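3.2 What the technicians told us

I rode along with gas service crews at Fahy for most of August, and I'll admit I went in expecting to write about leak detectors. I ended up writing mostly about phone calls. By the time a tech pulls up, the customer has already talked to dispatch, opened a window (or not), and decided how scared to be. Fergal Quinlan, who trained half the people I rode with, told me he can guess how a visit will go from the dispatch notes alone, and after a few weeks I started guessing too!

We logged 232 odor calls in all. I coded each one for what the caller was told to do and what the tech found them doing on arrival. The two matched a lot less than I'd hoped. People were told to leave and stayed in the kitchen, or they left and then went back in for the dog.

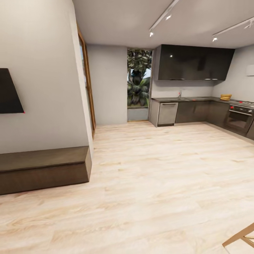 Figure 4. Simulated home interior, with the kitchen area at right and a doorway at center.

So we rewrote the dispatch script. The old one, which Kamier had used for years, ran to 20 prompts, and callers were drifting off well before the part about getting outside. Ours has 11, and "please go outside now" comes first. I wanted it even shorter, but the dispatchers talked me out of it, and they were right, they need the meter location and the callback number.

We tried the new script with 11 dispatchers on the Erna desk. The Zuvau desk kept the old one so we'd have something to compare against. I sat in on both, headset and all, and Section 3.3 goes through how the calls were scored.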